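I've been meaning to write up my sorting-out tips for ages, mostly so I can stop repeating them down the phone to my brother-in-law. So get the kettle on, this one goes on a bit.

Start with the drawer you open most. I know everybody says start with the loft or the garage, but you'll be up there three hours reading old birthday cards and come down with nothing done. The kitchen drawer (you know which one) takes fifteen minutes. Tip the lot out on a tea towel, wipe the drawer with warm water and a drop of washing-up liquid, and only put back what you've used since Christmas. Mine had four bottle openers in it and we drink wine with screw tops!

Boxes. I'm fussy about boxes. Shallow ones beat deep ones every time, for almost anything smaller than a jumper. In a deep box the thing you want goes straight to the bottom and you end up emptying it all over the carpet. I cut down cardboard boxes with a bread knife, an old one, and run parcel tape along the cut edge so it doesn't shed bits. Shoe boxes are about right as they are. If you want them to last, tape the corners on the inside as well.

Label the short end, not the lid. Lids get swapped. I use masking tape and a marker pen, and when the contents change I peel it off and do another. Tarun Ahuja from down the road has a proper label printer and his shed looks like a library, but he also spends his Sundays buying cartridges, so there we are.

A word about sticky labels while I'm on the subject. To get them off jars, don't scrape. Mix cooking oil and bicarbonate of soda into a paste, smear it on thick and leave it while you do something else, then rub with a cloth. Wash the jar properly after or everything you put in it tastes faintly of chips. For the last ghost of glue on glass, white spirit on a bit of kitchen roll, window open.

Screws and nails: jam jars, yes, but lay them on their sides in a drawer with the lids facing you and you can see what's in each one. I had mine standing up on a shelf for years. The same goes for spice jars if you have a deep enough drawer, and I moved mine over in April and haven't bought a third lot of cumin since.

Cables! Loop them loosely and push each one inside a loo roll tube, then stand the tubes up in a box. Write on the tube what it's for. If you can't say what it's for, give it a month in a bag by the back door and then take it to the tip with the electricals. Mohit Saxena told me I'd regret that, and I did once, over a camera charger. Once isn't bad.

Small toys and games bits are their own sort of misery. Zip-up mesh bags are better than plastic ones as they don't split at the corners, and you can rinse the whole bag of bricks under the shower with everything still inside. Hang it on the tap to drip and give it a shake now and then. Leave it overnight, longer in winter. Things put away damp smell horrible by half term and then you've got it all to do again.

For felt tips, do the scribble test on the back of an envelope and be ruthless. Store them lying down. Pencils go in a mug, points up, and if the mug keeps toppling over drop a few pebbles in the bottom.

If you've got a box that everyone throws things into, put it on the floor, near where the mess happens. I had a lovely basket on a shelf in the hall for years and all it ever held was one glove. Down on the floor by the settee it was full by teatime. You do have to go through it, mind. I do ours on bin night so I remember.

Drawers that stick: rub a candle stub along the runners, both sides, and slide it in and out a few times. Plain white candle. I used a cinnamon one and the vest drawer still smells like a gift shop.

Oh, and musty boxes that have been in the shed. Brush them out, stand them in the sun for an afternoon if there's any going, then leave a saucer of bicarb inside with the lid on for a couple of days. If there are black spots on cardboard don't bother, just bin it and find another. The greengrocer gives his away and they're nice and shallow too.

Next time I'll do the airing cupboard, as I've had two people ask about fitted sheets and I do have opinions.

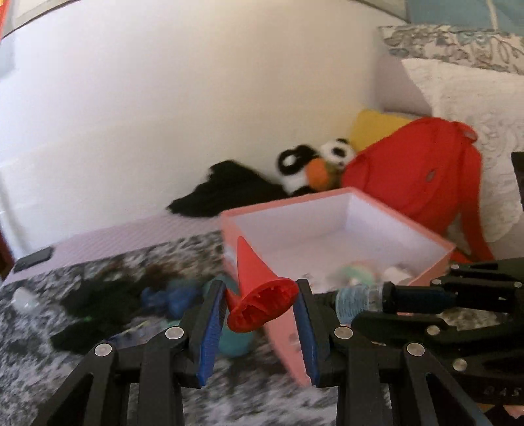
Small red cone, next to the box.

Contact | © 2025 Trurard Home Tips | Back to top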